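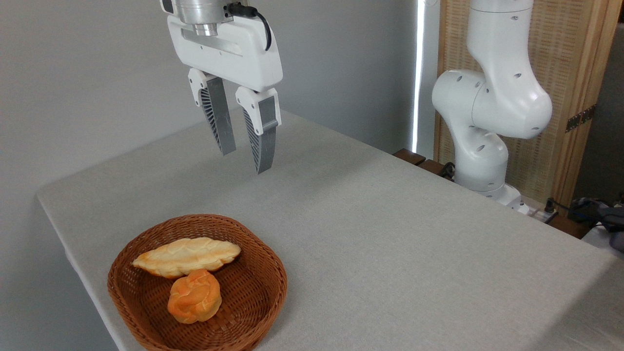

Felum工科カレッジの学生チーム「Rornon」、パンをつかむロボットで3月のAbdella競技会へ

Felum工科カレッジのロボットクラブ「Rornon」が、3月に開かれる学生競技会「Abdella」に初めて参加します。チームが選んだのは、パンをかごから取り出し、指定された場所に置くという課題です。学生たちは放課後の実習室で、白いロボットアームを使って練習を続けています。

競技会には部品の組み立て、衣類の折りたたみ、食品の取り扱いという部門があり、Rornonは食品の部門に申し込みました。食品の部門では、同じ種類のパンでも大きさや形がそろっていないことが条件になっています。審査では、制限時間の中で移せたパンの数のほかに、パンの形が崩れていないかどうかも見られます。表面に指の跡が深く残ったパンは、移すことができても点数が半分になります。

月曜日の夕方、実習室を訪ねました。作業台は明るい灰色で、その上に茶色の編みかごがあり、先のとがった細長いパンと、つやのある丸いパンが入っていました。細長いほうには浅い切れ目があり、丸いほうは上の部分がねじれたような形です。チームの練習では、この二つの組み合わせがよく使われます。部員の一人は「細長いパンは、つかむ向きを間違えると、持ち上げたときに傾きます。丸いパンは向きより高さが難しいです」と話しました。

アームの先には、平行に動く2本の指がついています。指の上の部分は白く、下の部分は灰色で先が細くなり、外側にはひれのような細かい凹凸があります。学生たちは指の開く幅と閉じる速さを少しずつ変えて、どの設定でどのパンがつかめたかを表に記録しています。取材した日までに記録された試行は1166回になりました。記録係は当番制で、失敗した場合も必ず理由を一行書くという決まりがあります。

記録を見せてもらうと、理由の欄には「高すぎた」「かごのふちに当たった」「つかんだが途中で落ちた」という言葉が多く並んでいました。ときどき「わからない」とだけ書いてある行もあります。指導の教員は、この「わからない」を消さないようにと学生に伝えているそうです。後で同じ失敗がまた起きたときに、日付と設定を比べることができるからです。

かごの問題

チームがいちばん時間を使っているのは、パンよりもかごのほうかもしれません。競技会の規則では、パンを入れる容器は各チームが用意してよいことになっています。最初の計画では、平らな白い皿を使う予定でした。皿ならばふちが低く、指が当たる心配が少なくなります。しかし、部内の話し合いで「パン屋の店先で使えるものにしたい」という意見が出て、浅い編みかごに変わりました。

かごに変えてから、成功する割合は一度大きく下がりました。かごの底には編み目があり、パンが小さく揺れます。指の先がパンの下に入ろうとすると、底に触れることもあります。学生たちは、指を真上から下ろす方法と、少し斜めから近づける方法を比べました。今のところ、細長いパンには真上から、丸いパンには横のほうから近づける方法を使っています。ただし、パンがかごの壁に近いときにはどちらもうまくいかないことがあり、この点はまだ決まっていません。

プログラムを担当する二年生は次のように話します。「パンの場所だけを調べて手を動かすと、だいたい失敗します。どちら側に空きがあるかも調べないといけません。人間は見ないでやっていますが、それを書こうとすると長くなります」

二台目のアーム

実習室には、同じように白いアームがもう一台あります。競技会では一台でも参加できますが、二台を使うことも認められています。Rornonは、一台がパンを運んでいる間に、もう一台がかごの反対側から次のパンの準備をする方法を考えています。うまくいけば待つ時間が短くなります。

しかし、二台を同時に動かす練習はまだ始まったばかりです。先月は、それぞれの動く範囲を紙に描き、重なる部分に色を塗ることから始めました。色のついた部分に一台が入っているときは、もう一台は外で待ちます。この規則は安全ですが、待つことが多くなり、一台のときより遅くなった日もありました。チームの中では「一台で確実に運ぶほうがよい」という意見と、「せっかくなので二台で出たい」という意見があり、結論は出ていません。申し込みの内容は競技会の前の週まで変更できるため、最後まで両方の準備をするそうです。

町のパン屋が協力

練習用のパンは、学校の近くのパン屋「Tretier」から買っています。費用は一週間に2100円で、クラブの活動費から支払われています。店は注文を受けるときに、形の少し違うものを混ぜてくれます。学生が最初に「いろいろな形でお願いします」と頼んだとき、店の人は少し困った様子だったそうですが、今では「今週はとがったのを多めにしました」というメモが袋に入っていることもあります。

店の担当者は電話での取材に対し、「売るときは形をそろえようとしていますので、反対の注文は初めてでした。焼き色の濃いもの、薄いものも入れています」と答えました。店では、競技会が終わった後に、学生たちに店の仕事を見学してもらうことも考えています。

焼き色については、チームの中でも話題になっています。皮が薄い色のパンは、台の明るい灰色と近い色に写ることがあり、カメラで輪郭を調べるときに間違いが出やすいといいます。かごの茶色の中にあるときは、反対に、色の濃いパンのほうが難しくなります。照明の位置を変えた日には、それまでの設定が使えなくなり、半日をかけて測り直しました。競技会の会場の明るさは当日までわからないため、部屋の明かりを一部消して行う練習も今月から加わりました。

授業から生まれたクラブ

Rornonは、カレッジの選択授業「自動化の基礎」を受けた学生が集まって作ったクラブです。授業では木のブロックを並べる課題が中心でした。ブロックの課題が早く終わったグループが、昼食のパンを使って試してみたところ、一度も持ち上げることができず、それがきっかけになったということです。現在の部員は機械科と情報科の学生で、食品科からも参加があります。

食品科の学生は、パンの硬さを毎日測る仕事を担当しています。買った日のパンと次の日のパンでは、同じ力でつかんでも潰れ方が違います。測った値はアームの設定表の隣に貼られ、つかむ力を決めるときに使われます。この学生は、「機械の人たちは最初、パンを部品と呼んでいました。今は種類の名前で呼んでいます」と笑いながら話しました。

先日は、保護者と地域の人に向けた公開練習も行われました。参加者は34人で、小学生もいました。公開練習では、細長いパンを運ぶ動作が何度か続けて成功しましたが、その後、丸いパンがかごの中で回ってしまい、アームが空をつかむ場面がありました。見ていた子どもから「もう一回」という声が上がり、予定の時間を少し延ばして続けたということです。アンケートには「音が思ったより静かだった」「クロワッサンもやってほしい」などの感想がありました。クロワッサンは表面がはがれやすく、現在のチームの練習には入っていません。

競技会まで

チームは今後、平日の午後4時から実習室で練習を続けます。競技会の一週間前からは、本番と同じ制限時間で、途中で設定を変えない練習だけを行う予定です。これまでの練習では、失敗したらすぐに数値を直してやり直していました。本番ではそれが許されないため、どの設定を選んで始めるかが大切になります。

キャプテンの三年生は目標について、「順位はまだ言えません。まず、全部のパンを崩さないで運びたいです。速さはその次です」と話しました。指導の教員は、競技会の結果にかかわらず、記録した表を来年の授業で教材として使うことを考えています。

Abdella競技会の食品部門は、一般の人も見学することができます。見学の申し込みは必要ありません。Rornonの公開練習は、競技会の前にもう一度行われる予定で、日時は決まり次第、カレッジの掲示板でお知らせします。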